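Plataforma Iltis: guía de configuración para centros
Sección 5. Publicación del horario semanal y de la programación de aula

Versión del documento: 2023-08-19

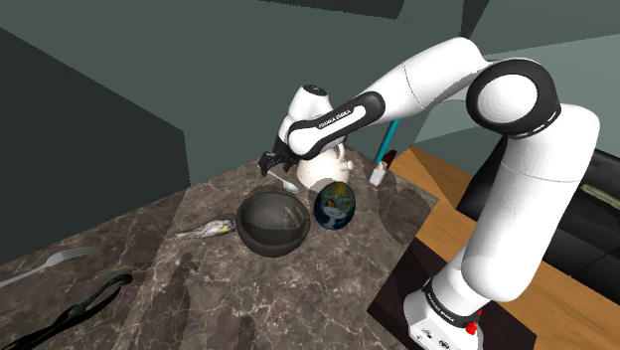
Esta sección explica cómo publicar el horario semanal de un grupo y enlazarlo con la programación de aula. Se requiere el perfil de coordinación de ciclo. El perfil de tutoría permite editar borradores, pero no publicarlos.

Requisitos previos

El curso académico debe estar abierto y las materias asignadas a cada grupo (sección 2). El módulo Orkar debe figurar como activo en Ajustes > Módulos.

Procedimiento

1. Acceda a Grupos > Horario y seleccione el grupo.
2. Pulse Nuevo horario y elija la plantilla Flurnier (jornada partida) o Kaczorowski (jornada continua).
3. Indique la hora de inicio y la duración de las sesiones. Los recreos se introducen como sesiones sin materia.
4. Asigne una materia a cada sesión. Las celdas vacías aparecen en gris y no impiden guardar el borrador.
5. En la pestaña Programación, adjunte el documento de cada materia en formato PDF. Tamaño máximo por archivo: 38 MB.
6. Pulse Comprobar. El sistema señala en rojo las coincidencias de docente o de aula.
7. Corrija las coincidencias y pulse Publicar.

Nota: las familias ven únicamente la última versión publicada. Los borradores no generan avisos.

Nota: se admiten dos horarios vigentes por grupo, uno ordinario y otro reducido para el mes de junio. El horario reducido necesita fecha de inicio y de fin.

Precaución: al cambiar de plantilla se borran todas las sesiones asignadas. Exporte antes el horario desde Opciones > Exportar.

Precaución: no sustituya un PDF con el horario publicado. Retire primero la publicación; de lo contrario, el enlace anterior seguirá activo hasta el cierre del curso.

Si el botón Publicar aparece desactivado, compruebe que no queden coincidencias pendientes y que todas las materias tengan su documento adjunto. Para los permisos por perfil, consulte la sección 2.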